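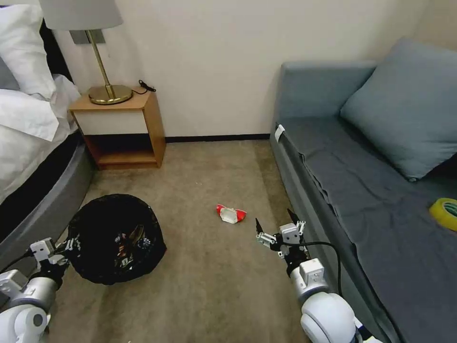
A reader in the second grade wrote to ask why a bedroom needs a trash can at all, when there is a perfectly good one in the kitchen. The reader added that a wrapper on the carpet "is not hurting anyone."

The Dimton Children's Library of the Home receives many letters on tidying, and this one raises a fair question. The answer begins with what happens to small pieces of trash in a room where people sleep.

Why small trash stays where it lands

A snack wrapper weighs very little. It may slide off a blanket, fall from a pocket, or miss the can by a hand's width. On a hard floor, a wrapper can skid away when a door opens. On carpet, it usually stays put, for the tiny loops and tufts of the carpet hold its edges. A red and white wrapper is easy to spot on a beige carpet. A clear one, or a torn corner, is much harder to find.

Wrappers often have crumbs inside them. When someone steps on the wrapper, the crumbs are pushed out and down into the carpet. Ants are able to find a crumb far too small for a person to notice. Sticky crumbs also hold on to dust, and in time they make a dark spot that a vacuum cleaner cannot lift.

There is also the matter of feet. A person who gets up at night may not turn on the lamp, and a smooth wrapper can slip underfoot.

What a carpet is made of

Most carpets are made of yarn that has been pushed through a backing, which is a strong sheet of cloth. The yarn stands up in the form of loops or cut ends. This part is called the pile. The pile is soft to walk on and helps keep a room quiet.

Over the years, people tend to walk the same way across a room, often between the bed and the door. The pile along that path is pressed flat, and the carpet may look a little different there. This is called wear. Grit makes wear happen faster. Each grain has sharp edges that rub against the yarn with every step.

The job of the bag

A trash can without a bag must be washed often. With a bag inside, the can stays mostly clean, and everything may be carried out at once. The top of the bag is folded over the rim so that it does not slide down when something is dropped in.

Many bedroom cans are round and small. A small can fills quickly, and this is useful, as it reminds people to empty it. Food scraps such as apple cores and banana peels should still go to the kitchen, where the trash is usually taken out more often.

How to tidy a bedroom floor

Begin at one wall and move slowly toward the other. Look along the side of the bed, where a blanket or duvet may hang down and hide what has fallen. Lift the edge and look beneath it. Then check the open shelf of the nightstand and the floor near it.

Pick up trash first and put it in the can. Clothes, books, and toys come next. Please leave lamp cords and plugs alone and ask an adult to move them. The vacuum cleaner comes last. A large wrapper can block its hose, and an adult must then switch it off and clear it.

Pull the bedding back up onto the mattress when the floor is finished. Bedding that touches the floor can pick up dust and carry it into the bed.

Something to try at home

Keep a tally for 7 days. Each evening, count the pieces of trash found on the bedroom floor and write the number on a sheet of paper. On the next day, move the can to a new place, perhaps closer to the bed, and see whether the number changes. In August, 4 classes at the Kyei School tried this and together picked up 287 pieces. Wrappers were the most common find, followed by used tissues and pencil shavings.

Words to know

Backing: the strong cloth underneath a carpet.
Duvet: a thick, soft bed cover filled with feathers or another light material.
Pile: the part of a carpet that stands up and can be felt underfoot.
Wear: the change in a thing that comes from long use.

Dimton Children's Library of the Home. Page reviewed 21 September 2024.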